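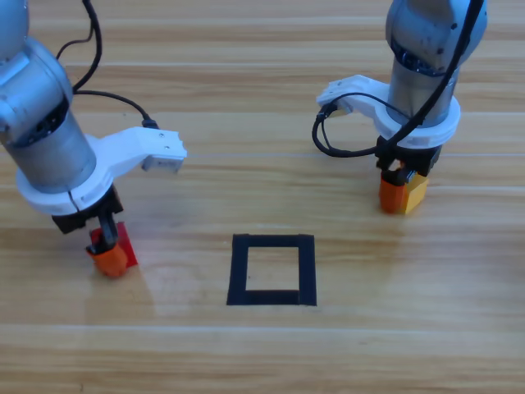 Gillia publishes procurement and budgeting specification for two-arm bench cells

FLOLLECK, August 25, 2018. Gillia, the equipment planning consultancy, has released the first full edition of its procurement specification for two-arm bench cells. The document covers the purchase, installation and first-year running of tabletop cells in which two robot arms share one work surface. It is intended for production engineers and purchasing departments preparing a capital request for the coming financial year, and replaces the interim guidance notes issued to Gillia clients last October.

The specification runs to 111 clauses in four parts: arms and mountings, end-of-arm equipment, work surface and layout, and acceptance. A budget workbook is supplied with it. Each line in the workbook refers to a clause, so that a quotation can be checked item by item against the requirement it is meant to satisfy.

Scope of the budget

Most requests reviewed by Gillia give the price of the arms in detail and group everything else under a single heading for accessories. The new workbook does not accept a grouped heading. Gripper bodies, fingers, brackets, cables, connectors, fixings and mounting plates are entered separately, with a unit price, a lead time and a spares quantity for each.

"A purchasing department can compare two arms from their data sheets," said Domnica Filip, head of equipment planning at Gillia. "It is harder to compare two quotations when one includes the wrist brackets and the other leaves them to the customer. The delay usually shows up after the order is placed, when the arms are on site and the brackets are still being drawn."

Gripper fingers are treated as consumables. The specification requires suppliers to state the finger material, the method of attachment, and the time needed to change a pair with the gripper left on the arm. Finger replacement is charged to the running budget and not to capital. Fixings are to be of a standard socket-head pattern, and any special tool must be priced in the quotation.

Cable routing has a section of its own. Suppliers must submit a routing drawing for each arm showing the free loop at the wrist, the connector position and the minimum bend radius. Replacement cables are to be held on site from the first day of operation, one per arm.

Layout and shared workspace

Part three sets out how the work surface is to be marked and measured before an order is signed. The transfer zone, meaning the area both grippers must be able to reach, is to be outlined on the surface itself. Tape is acceptable at the planning stage. The outline is then used to check reach, clearance between the two wrists, and the approach angle of each gripper at all four corners.

The surface finish must also be recorded. Varnished or polished tops can reflect overhead lighting, and where cameras are to be used the buyer is asked to note the position of light fittings on the layout drawing. The cost of a matt covering, if one is needed, is entered under site preparation.

Acceptance

The acceptance procedure uses plain coloured blocks as test pieces. They are cheap, easily replaced and can be told apart by any operator. One block is assigned to each arm. The full procedure calls for 200 transfers per arm into the marked zone, followed by a combined run of 600 transfers with both arms working. Dropped pieces, stops and manual interventions are logged against the clause concerned. A supplier may repeat the combined run once without charge to the buyer.
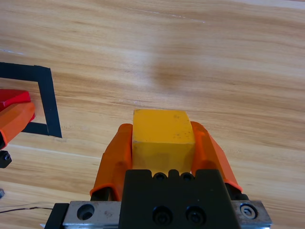

Yellow test block held between orange gripper fingers, with part of the taped outline at left.

The procedure was reviewed by Barrera, a maker of small assemblies that is planning three bench cells. Azucena Mendoza, capital projects manager at Barrera, said the separate treatment of consumables had changed the order of the company's request. "We had the arms in year one and everything else spread over years two and three. The fingers, cables and a second set of brackets have now moved into year one. The total for the three years is the same, but the first figure is larger and we can defend it line by line."

Servicing interval

First service is set at 2000 operating hours unless the supplier specifies a shorter period. Buyers are advised to obtain a fixed price for this visit at the time of order, including travel, and to record which parts of the cell it covers. End-of-arm equipment obtained from a second supplier is often excluded from the arm maker's service contract and should be listed separately.

Availability

The specification and workbook are available from Gillia on request and are issued without charge to existing clients. The workbook can be exported to Flulance, the company's asset register, from which replacement dates are carried forward into later budgets. A supplement on the disposal and resale of used arms is in preparation.

About Gillia

Gillia advises manufacturers on the specification, purchase and replacement of production equipment. Its office is in Flolleck.

Press enquiries: Press Office, Gillia, Flolleck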